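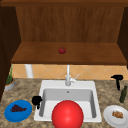 The apple on its shelf.

Monday again, and my first day without a Finnish lesson for 7 weeks. Veikko Koskela has gone to his sister by the lake, so I must practice alone. I read the weather report aloud in the kitchen and I understood the wind but not the rain.

In the evening I called Doina. She has lived here longer than me and she says the language came to her on the bus, from listening to old ladies. I listen also, but my old ladies are silent. We talked for around 60 minutes, half of it about her mother's knee.

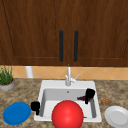 After the call I wrote out the four verbs I always mix up and put the paper in my coat pocket. I am still ashamed about the pharmacy — I asked the man to marry the prescription, or something near to it. He was very polite.

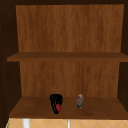 Tampere, September

Slept badly, rose early. Chae-won has sent me a children's book about a hedgehog, and I finished it before work with the dictionary closed on my knees. Two words I had to guess. I will ask Veikko about them when he returns, and also about the rain.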